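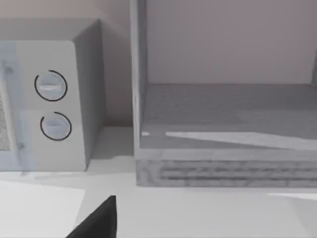
The simulated kitchen, with the microwave, the open shelf and the tip of the gripper.

Workshop news: the Plimberg arm

Aurelia Hollenstein has been building the kitchen model for our home-made arm on the workshop computer. The microwave has two dials, each with a grip bar, and turning the upper one is the first job we want the arm to learn. She has done 973 test runs so far, most of them overnight.

The real arm is still on the bench at Uddin Yard. It needs 2 new wrist bearings and a longer cable — the old one snags at full reach. Printed fingers are finished.

Next build night is Friday at 7. We have room for 20, and anyone with a spare 12-volt supply is asked to bring it along. Please use the side door.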